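ok so people keep asking what it's like at work now that the arms are in, and I keep giving a different answer depending on how much sleep I got, so I'm going to try to write it all down in one go. Thread, sorry.

Background first. I work at Flidley. We pack and ship secondhand tableware, the kind people buy to replace the one bowl that broke out of their grandmother's set. I've been on the packing side for five years and before that I was in returns, where you learn a LOT about how plates die.

Last October they told us the picking stations were going over to arms. One arm per table, running on software from a company called Plattner. There was a meeting with muffins. You know it's serious when there are muffins.

My first thought was that I'd be out by spring. My second thought was that if a robot wanted to explain to a customer why their gravy boat has no handle, it was welcome to the job.

Anyway, that was a while back, and I'm still here. My title is different though. I went from "packer" to "task lead, simulation," and that means I spend most of the morning at a desk watching a pretend arm on a pretend table before anybody lets the real ones try anything.
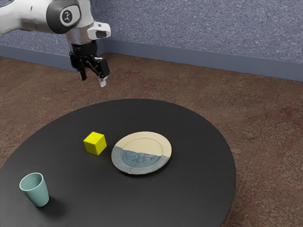
What surprised me is how much of the job is still knowing stuff about dishes. The software folks are very good at software. They had never once thought about how you pick up a saucer when it's sitting flat and there's nothing to get your fingers under. Every packer in the building knows you slide it to the edge of the table first. We had a whole hour-long call about sliding it to the edge of the table.

I got paid for that call at the new rate, so, no complaints!

The money part, because I know you're going to ask. I got a raise. The people who stayed on the floor got a smaller one, and it came with a different shift pattern that some of them like and some of them really don't. Two people from my old row took the payout and left. One of them was the best bubble wrapper I ever saw and I still think we should have fought harder to keep her.

I don't have a neat opinion about that. My wrists hurt less than they have in years. Hers would too, I guess, wherever she's working now. Both of those are on my mind when I clock in.

Okay, the fun stuff. Every real task gets a practice version first, and every practice version has a name. Trolley is the one where things have to go onto a moving cart and it is a nightmare. Pliltton is named after a typo in somebody's email and we all refused to fix it. Pliltton is the basic tabletop one. Pick up the small thing, leave the breakables alone.

Sounds easy. I ran it 900 times in my first month and I could tell you about every kind of bad.
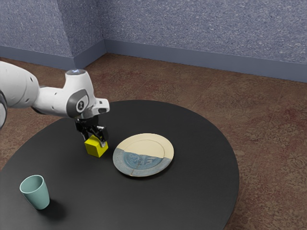

The thing I look for is whether the fingers come down straight. If they come in at a slant, I write it up, even when the pickup works. On the floor a slanted approach means you clip whatever's next door, and next door is usually somebody's grandma's dinner plate.

I used to do the same thing with new hires. Stand behind them, watch their hands, say nothing for ten minutes and then say one thing. Turns out I'm much nicer to the arm. It never sighs at me.

Somebody in the replies is going to say I'm training my replacement, so let me get there ahead of you. Yes, kind of! I asked my manager that exact question and she said the floor still needs people for anything odd-shaped, for checking, for wrapping, and for the days when the arms are down. I believe her about as far as the next budget.

What has changed the most, and I didn't see this coming, is the noise. The old floor was loud and everybody talked all day. Now there are fewer of us and we're spread out, one person minding a few tables. You can go from clock-in to lunch without a real conversation. We started eating at the same time on purpose — that was the floor crew's idea and it's the best thing we've done all year.
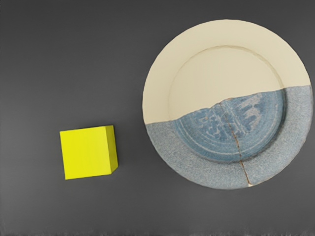

The argument I've been having this week is about what counts as a clear gap. The software folks want one number for everything. I want it to depend on what's sitting next to the thing you're grabbing. Take the two-tone plate in Pliltton, cream on one part and blue on the other, with that rusty crack running down through the blue to a little pale chip at the edge. There's a strip of bare table between it and the yellow cube, and to the software that's a gap like any other. To a packer, a plate with a crack in it gets more room than a sound one, every time. I've said this in two meetings so far and I'm ready for a third.

We're at run 2561 as of this afternoon, if anyone likes numbers. I have a spreadsheet. It has colors. My family has asked me to stop bringing it up at dinner.

If your workplace is about to do this, my one piece of advice is to get whoever has done the job longest into the room early, and get their new pay in writing before they start explaining things. I did the second part late and it took me until spring to sort out.

Okay, lunch is over and Trolley is waiting for me. Will answer questions tonight if the kids go down on time.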